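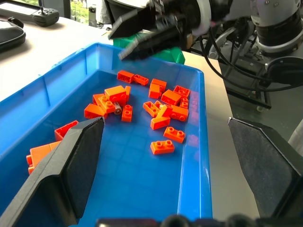

Orange toy building bricks in a blue tray.

Mitix opens mock test series for state service candidates

Mitix, a coaching institute in Utau, will open registration in February for a new mock test series aimed at candidates for the state administrative service exam. The series has 5 full-length papers and 2 essay papers. Each objective paper lasts 90 minutes and is marked within a week.

Seats are limited to 600 candidates across the Utau and Lau centers. Papers will be held on Saturday mornings - doors close at 8:45 a.m.

"Many of our students know the syllabus but run out of time," said Rania Khoury, head of testing at Mitix. "They need practice with a clock running."

Candidates may sit the papers in English only. Registration forms are available at the front desk of both centers.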